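Divya Varghese still has the guitar, and she brings it out before I've even sat down. It has 52 names inked on the back, one for every woman who came through her songwriting class at the Flumham women's prison in its first run.

"Look at this one, she signed it twice!" she says, turning it to the window. "She wrote the best chorus of the whole bunch and wouldn't sing it. So the others sang it for her."

The class met on Fridays in the prison laundry, the only room with decent echo. Varghese had planned on teaching chords. By the second week she had mostly given that up and was helping people finish verses they'd been carrying around for years.

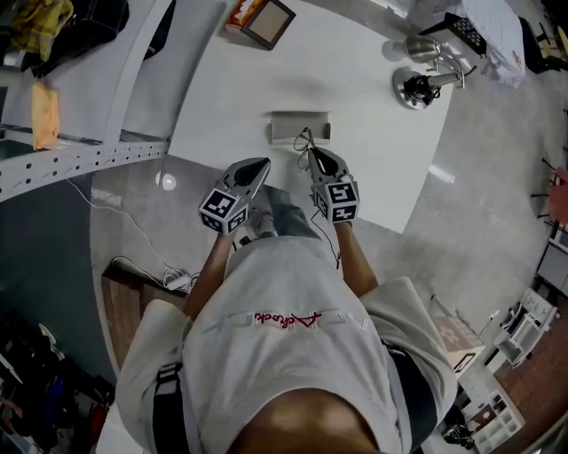

The record came out in June on the small label Pladari, and it's a joy, rough edges and all. Five of the tracks were cut in one afternoon with two microphones. "We had three hours, and one of those went to a headcount," Varghese says. "You can hear keys on track four. I begged them to leave the keys in."

Olga Vidal, who sings lead on "Jendska," was released last winter and now rehearses with a band across town. I called her after her shift, and she talked for most of an hour (I'd asked for ten minutes).

"My daughter plays it in the car," Vidal told me. "She skips the slow one. I said, that's your mother's heart, you can't skip that! She skips it anyway."

Not everyone was pleased. Letters came in asking why inmates should get a record at all, and Varghese answered each of them by hand. "Some wrote back," she says. "One man asked for the lyrics."

A second class starts this fall, and she's looking for a bass.

Contact the newsroom | © 2025 Bhatia Weekly | Back to top

Recent stories
Fasil Mamo on rebuilding a burned-out dance hall
Court clears choir director Benjamín Vergara
Night bus singers get their permit back

We use cookies to remember your settings. Accept | Manage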